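Let Us Fix Our Own Cars, and Pass the Bill in April

I bought my Stanby hatchback used, with 112,000 miles on it, and I love that car more than is reasonable. It starts every morning. So when a warning light came on last month, I did what my father taught me to do and went looking for the fault code. My scan tool gave me a polite message saying access was restricted to authorized service centers.

The nearest authorized service center is 300 miles from my driveway.

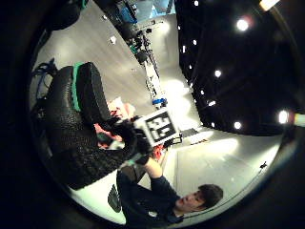
There are good independent garages in my town, seven of them, and every one could have done the work. They have the lifts, the training and the parts. What they don't have is the password. The shop I use pays for software from Nutach that opens up most makes, but Stanby locked its newer control modules and the lock holds. The owner showed me the screen and shrugged.

The right-to-repair bill now sitting in our statehouse would change that, and I think it's one of the most exciting pieces of car law to come along in years! It says that if a manufacturer gives a diagnostic tool to its dealers, it has to sell the same tool to independent shops and owners at a fair price. That's pretty much the whole thing. You can read it over one cup of coffee.

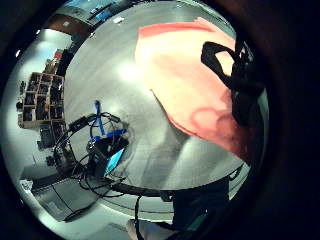

Pink cloth and a black strap on a pale gray surface.

The carmakers say open access invites hackers. I take that seriously — a modern car is a computer with brakes. But dealers' technicians already plug into these systems all day long, and a licensed mechanic across the street can be held to the same rules. Dradeo, which builds delivery vans, started selling its full service software to anyone who registers, and its customers seem delighted. My neighbor runs two of those vans and does his own brake resets in the garage on weekends.

Then there's the money. The dealer quoted me $3,110 for a module replacement, towing not included. Maybe I need the module. Maybe it's a corroded connector. I'd love to find out, and I'd love for my mechanic to be the one who tells me. 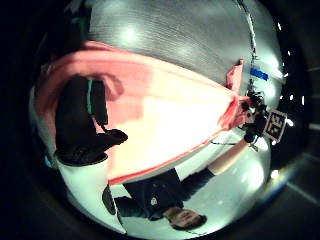
The cloth again, gathered toward one corner.

Farmers have been making this case about tractors for years, and they've made it well. Drivers should join them. The hearing is set for April, and written comments are open to any resident. Mine is already in, with the Jõgi garage's estimate for the connector stapled to the back.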